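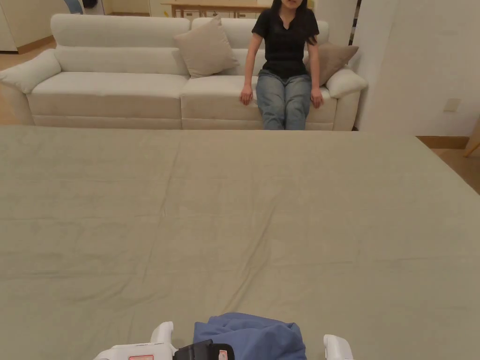 2025-10-05 – soft goods on the bed, rules for hand-held gripper sessions

Blue cloth on the fitted sheet. Going over the rules with Lavanya before we send them to Zenham.

1. Anyone in the room sits down and stays seated until the operator calls the end of the take. The sofa behind the bed is fine. Hands off the bed.

2. Heads out of view where possible. Yaroslav wants every take with a face in it, even part of one, flagged for review. I agree – partial faces count.

3. Pull the sheet taut between takes. Small wrinkles are OK, folds are not.

4. Fingers fully open at the start. No exceptions, the width check depends on it.

5. Log the take number before moving anything. Last one in the book is 1469.

Open: Vira's draft from March allows talking during a take, mine doesn't. Ask Joana which one Skoltura signed.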